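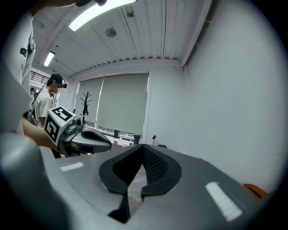 Slide 1. White T-shirts and a black cap, working close together.

Elbow room: sharing one workroom without treading on each other
Abundio Magaña, Draltbridge open afternoon, 10th July

Leave the first slide up while people find seats. Say hello, thank Garrido for the tea and for lending us the good chairs, and mention that the doors at the back stick a bit, so give them a proper push.

Start with the distance. Look how near the closest person in white is, near enough that all we get is the side of a T-shirt and a bare forearm reaching across. Then there's the man in the cap further back, facing right and a little towards the window. That is how a shared room feels on a busy day, and I rather like it, but it does take some looking after. (Pause. Someone who has shared a kitchen at Christmas will be nodding.)

My own story, keep it short. When I came to Brarnance we had the one long room and over 50 people with a key to it. Everybody put their things down by the door, me included, and by the afternoon you had to climb over bags to get to the sink. In January we took everything out, swept, and put back only what had been used since the summer. It took a whole weekend and my back has never forgiven me!

Slide 2, floor plan. Point to the standing places first. We used to draw the tables and then fit the people in between, and now we go the other way about. Stand where you'd stand to work, stretch one arm out to the front and one to the side, and get a friend to chalk where you reach. The chalk marks will overlap. Let them, a little, so long as the person behind can still turn round without saying sorry every time.

Ask the room: who here works with their back to a door? Hands up. Take one or two answers, and don't let it run on as it did at Moveck, where we lost 20 minutes to a very enjoyable argument over draughts.

Slide 3, windows. People drift towards daylight and it's no good fighting it. We keep the sill clear and the bins well away from it. If you have something over your eyes, or your head down over a job, you want the floor behind you clear as well, so coats and bags go on the hooks before anybody starts. I do nag about this one.

Slide 4, what it cost. 400 pounds altogether, nearly all of it hooks, paint and one decent broom cupboard. Say that the paint could have waited. The hooks couldn't.

Slide 5, clearing up. Last 3 songs on the radio, everyone stops and puts away what's nearest them, whoever got it out. It sounds unfair and people grumbled for a fortnight, me loudest, but it stuck.

Questions. If somebody asks about the noise, pass round the sheet on curtains and felt pads. Spare copies are in the blue folder under my coat.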